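**Fórum Furtado › Espaços comuns › Candeeiro na mesa castanha**

**Valter Calado:** Solicita-se parecer sobre a permanência do candeeiro azul junto ao bordo da mesa. O reflexo no tampo prejudica a leitura.

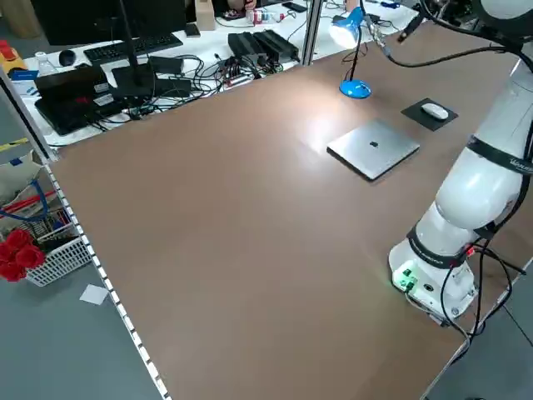
**Morenike Igwe:** Discordo da remoção. Depois das 17h, a luz do teto é insuficiente para trabalhar ao portátil.

**Irena Gajewski:** Proponho uma lâmpada mais fraca. O regulamento admite até 40 W por posto.

**Valter Calado:** Aceito, desde que a haste fique virada para a parede. Mantenho a objeção quanto ao tampo.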